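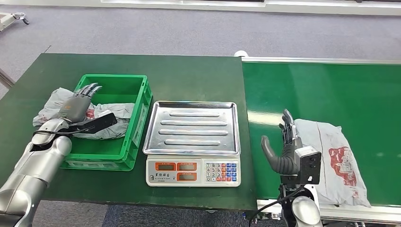 Subject: Re: Weighing task, cycle time and dropped bags
From: Ciarán Nic Aodha
Posted to: Bradbridge student robotics list
April, 16:40

Replying to the list so that the second-year group has it too. The earlier message is quoted first, with my answers under each part.

> We ran the weighing task again this afternoon with the grip
> settings from the shared folder. Out of 80 attempts, 17 ended with
> the bag dropped or left hanging off the tray. Most of those came
> from the left hand picking out of the crate. Is the closing force
> too low, or is the approach wrong?

The approach, mostly. I went through the logs from the 17 failures and in 12 of them the fingers had closed on a single fold of film. The force reading looks normal in those cases, so the controller reports a good grip and starts the lift. The film then slides and the bag goes. Raising the force will not cure it. Please put the closing force back to the value in the Gristix file before the next run, as two of you have been editing it separately and the copies no longer match.

What I would try first is a lower start point, with the fingers spread wider before they go down into the crate. Close in two stages: halfway, lift by a small amount, then the rest. The small lift lets the film settle against the fingers. It costs time, but see the next part.

> The full cycle takes too long for the Celtmont rules. We are
> planning to cut the pause on the scale to get under the limit.

Do not cut the pause. The rules score the weight as well as the placing, and a reading taken while the pan is still moving is no use to anyone. The time is being lost elsewhere. At present the left arm goes all the way back to its home pose after each placement, and the right arm does not start until that move has ended. Neither step is needed. Set a waiting pose just clear of the scale and let the right arm start as soon as the left hand has crossed the edge of the pan.

You will need the keep-out zone for this. It is in the Hirano planner under the cell settings and it is switched off by default. Draw it as a box over the pan, somewhat taller than you think you need — the planner checks the wrist and palm but treats the fingers as a simple block, so a spread hand is wider than the model believes.

> Does the scale have to be zeroed between bags?

Yes, at the start of each set and after any contact between a hand and the pan. Write it in the log when you do it. Three of the older logs have a steady offset from one line onwards and there is no way to tell now what caused it.
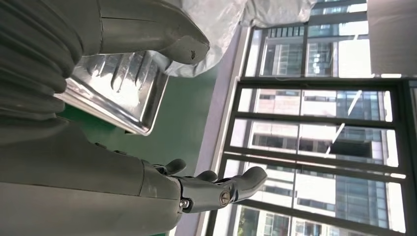 Ciarán, we tried the two-stage close on the bench before reading your full message, and the small lift makes a clear difference with thin film, though with thicker bags it seems to do nothing at all. Could the second stage be skipped when the first force reading is already high? It would save time on at least part of each set.

It could, but leave it in until you have a full set of results with it on. Otherwise you will be changing two things at once. After that, run the same set with the skip enabled and compare.

For the report, I need the following from each group:

- the log files, unedited, including failed attempts
- the grip file used, with its version
- one paragraph on how failures were sorted

The target is 105 attempts per group under the same settings. If you change a setting partway through, start the set again. Results from mixed settings were accepted last term and the tables were impossible to read.

The key for the tool cupboard goes back on the hook by the door. The 2.5 mm driver is still missing.

Ciarán

2 replies in this thread | 0 shares

This archive uses cookies to remember your login. Accept | Settings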